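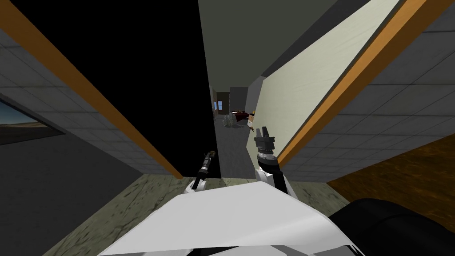

4.2 Doorway Passage and Approach to the Work Surface

The tidying task was divided into two stages that were scored separately: passage between rooms, and approach to the surface holding the target object. Earlier work in the Rustham simulator reported a single success rate for the whole chore, and we found this hard to interpret. A policy that never leaves the first room and a policy that reaches the table but drops the object receive the same score, although the remedies are quite different.

All episodes use the same two-armed robot with parallel grippers. The building model contains tiled walls, orange door frames and a gray-green marble-textured floor. Objects may lie on the floor at the far end of the corridor, and the planner must decide whether to go around them or stop. Figure 3 was rendered in a room with a round wooden tabletop near an open doorway. A small box with a checkered blue-and-white pattern rests on the tabletop, and both grippers are open and empty.

We trained on 2395 demonstrations, collected by teleoperation and filtered by hand. Kolbrún Ingvarsson wrote the filtering rules, which discard any episode in which the operator reversed direction inside a door frame. Evaluation used 1000 episodes for the passage stage and a further 1000 for the approach stage. The starting pose was sampled anew each time, and the Trenau planner served as the baseline in both stages. Neither method was given a map of the building.

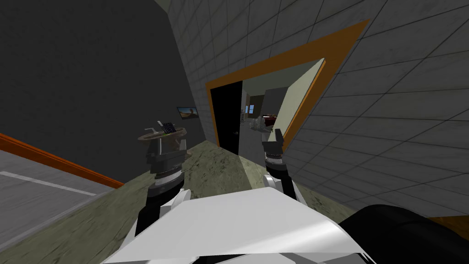 Figure 3. Onboard view in the simulated building, with the round tabletop behind the left gripper and the open doorway beyond the right. The view is tilted with respect to the floor.

The orientation of the onboard view proved to be a larger source of error than we expected. Policies trained only on level views treated the slanted door frame as an obstacle edge and turned away from openings wide enough to pass. Adding tilted views to the training set removed most of these refusals. It did not help with dark regions. Where an unlit surface fills a large part of the view, the depth estimate is unreliable, and the learned policy slows down or halts. The Trenau planner has the same weakness – it marks the region as unknown and waits for a better reading.

The approach stage raised a separate problem. A tabletop seen edge-on gives few usable points for fitting a plane, so the estimated height varies from one view to the next. We therefore took a second view after the base had moved 100 mm and fitted the plane to both. Stougaard (personal communication) suggests fitting the rim instead, and this may be the better choice for round tables. We have not tested it.

A household chore of this kind cannot yet be left to the machine without supervision. Passing through a door is close to routine when the opening is well lit, but the approach still fails often enough that an operator has to watch every run. The next section reports grasping results for the episodes in which both stages were completed. Transfer to the physical platform is treated in Section 6.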